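Hand-held grippers: buy two now or wait for the budget?

coilwinder_29
Posts: 527

Okay, I need some outside opinions before I send my wish list upstairs. We're getting a small pot of money in February for data collection gear and I've been told to come back with one sheet of paper, one total, and no "it depends" (my boss knows me too well).

What I want is two more hand-held grippers of the Erkemitz type, a box of spare finger pads, and better lighting over the table. The first job is paper handling, so picking sheets off a stack, squaring them up, moving them to a tray. Dull stuff, but the people paying for it have a mail room and they care a lot.

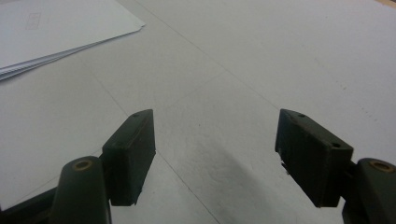

Open fingers, stack of sheets at the back left.

My question is mostly about the pads. Do I budget for the stock hard ones and reprint as they wear, or go straight to the soft Bollex ones, which cost a lot more per pair? And is two extra units greedy for a team of three?

stelavoicu
Posts: 29

Not greedy at all. We bought one, then spent half a year fighting over who had it on which afternoon. Get the two.

On pads I'd go soft from day one. Hard pads on single sheets are miserable, you end up pinching an edge over and over and getting nothing. Also ask Stoica for a quote before you settle on a price, they did better than the list price for us when we ordered pads and bushings together.
- Stela Voicu

grumpy_fixture
Posts: 2

Going to disagree with pretty much all of that, sorry! Soft pads are lovely for a month and then they start to tear at the screw holes. We went through so many that I could have bought another gripper. Hard pads plus a strip of grip tape is what we run now. The tape costs next to nothing and anybody can change it between sessions.

And I wouldn't buy two more of anything until you know how many hours you'll really record. Who's going to be holding these things? If it's the same three people who also do the labeling, the extra units will sit in a drawer and you'll have to explain that drawer next year.

coilwinder_29

Fair point about the drawer. I've got a couple of students starting around then, so the plan was three people recording while somebody else does the labeling. But I haven't budgeted for the students' hours on the same sheet, and now I'm wondering if I should, because upstairs will ask.

I also went back and looked closer at the pads. There are small scuffs on them, nothing dramatic, but they didn't come out of the bag like that.

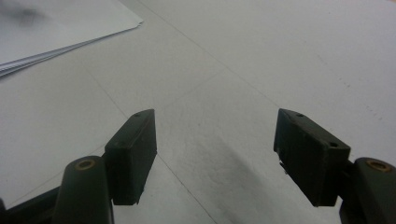 So I'm leaning toward hard pads with tape for the first batch and one set of the soft ones to try side by side. If the soft ones last, I order more out of the consumables line, which nobody upstairs reads as long as it stays small.

stelavoicu

Tearing at the screw holes is an overtightening thing, grumpy. Ours lasted fine once we stopped letting Aurel near them with the big driver :)

The side by side test is a good idea though. Do it on the same stack with the same person holding the gripper or you won't learn much. And put the student hours on the sheet! Mine got sent back for exactly that.

grumpy_fixture

It was not overtightening. We used the torque that came on the little card.

aurel.coman

I'd like it noted that I have since bought my own small driver.

More seriously, coilwinder, what are you doing about the table? People spend everything on grippers and then record on whatever surface is free. A seam in the table top will catch the bottom sheet every so often, and I'd want one solid piece under a paper job. We got ours cut by Asar, 20 mm thick, and it was one of the cheaper things on the order. I'd drop the fancy lighting before I dropped that.

coilwinder_29

Hm, I hadn't even put the table on the list. Ours has seams and I've been ignoring them. A customer's table might have seams too, so part of me thinks leave it alone and let the data have some bumps in it?

aurel.coman

Sure, later. Get the easy version working first, then make it ugly on purpose. A board you can lift on and off gives you both, and it's one line on your sheet.

coilwinder_29

Okay, sold on the board. Current list: two grippers, hard pads and tape, one soft set to test, one solid top, student hours. Lighting goes to the next round unless the Stoica quote comes in low. Stela, do you remember if they charged you separately for shipping on the bushings?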